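Dosulbridge Shared Workshop: Two-Arm Build
Handout 4. Holding one part with two arms

Revised 2019-04-30

Until now each arm has been driven alone. From this session both arms work on one rigid part, and the part closes a loop between them. A position error in either arm then appears as force at the grippers.

Run every grasp in the simulator before powering the bench. The Balska scene file loads the table, both arms and the wheel. Set the step rate to 2,000 per second; at lower rates the contacts chatter and the logged forces are useless. 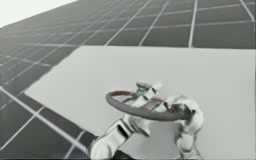
Fig. 4.1. Simulated two-arm hold, wheel clear of the table. Left gripper at the hub, right gripper on the rim.

The hub grasp is the reference. Define the wheel frame there and express the rim grasp as a fixed offset from it. Plan the path of the wheel first, then solve each arm for its own gripper pose. Do not plan the arms separately and hope that they agree.

Stiffness: keep the left arm stiff and the right arm soft along the line joining the grasps. Start at 296 N/m for the soft direction.

Log files go in the Jukska folder. A full run gives 2,863 rows. A shorter file means the solver stopped early, usually at a wrist limit.

Before next session: repeat the hold with the rim grasp moved 138 mm along the rim, and bring the force plot.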